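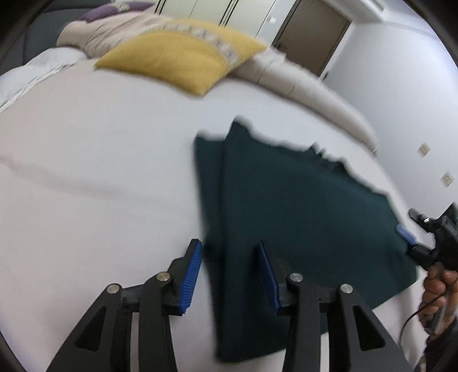
Dark green fabric, folded, on a white sheet.

3 min read

The second season of "Skastano" is back on screens in May, and its showrunner says viewers who were confused by the first finale should expect answers early.

"We give you the bridge in episode two," she said by phone on Saturday, during a break in the sound mix. "I didn't want to sit on it for a whole year of story. People waited long enough."

The drama follows a ferry town where the harbor pilot, Meireles, disappeared in the closing minutes of season one. The last shot showed his boat tied up with the engine running. Fans have argued since then over whether he staged it. The showrunner would not say, but she confirmed that the character appears in all 9 new episodes, some of them in flashback.

"He's in the building every week," she said. "Whether he's in the present is a different question."
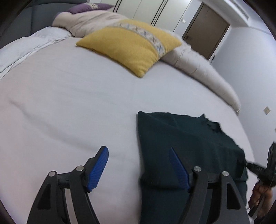
She was more open about Jiltov, the customs inspector who was written as a guest part and ended up with the biggest scene of the year. The role is now a regular one. The writers had planned to send the inspector back to the capital in episode three, and that draft was thrown out after they watched the interrogation scene cut together.

"It was eight pages of two people at a desk, and the network was nervous about it," she said. "Then it tested better than the storm."

The storm itself will not be repeated. It took roughly 648 effects shots, and the money has gone into location work this time. Much of the new season was filmed at a closed cannery that stands in for the Winum plant, the company that owns most of the town. Its owners were only voices on a phone last year. They arrive in person in the opener.

Asked if there is a plan beyond this run, she said she has an ending in mind but has not written it down.

"I know the last line and who says it," she said. "I've told one other writer. If we get a third season, we'll need to get there a little faster than I thought."

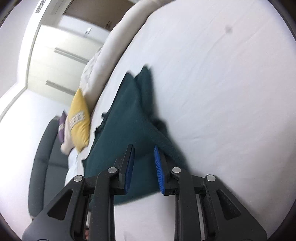 The green cloth between the open blue-padded fingers of a gripper.

Related
"Skastano" season one finale recap: the boat, the key and the phone call
Who is Jiltov? What we know so far
Spring TV schedule: every return and premiere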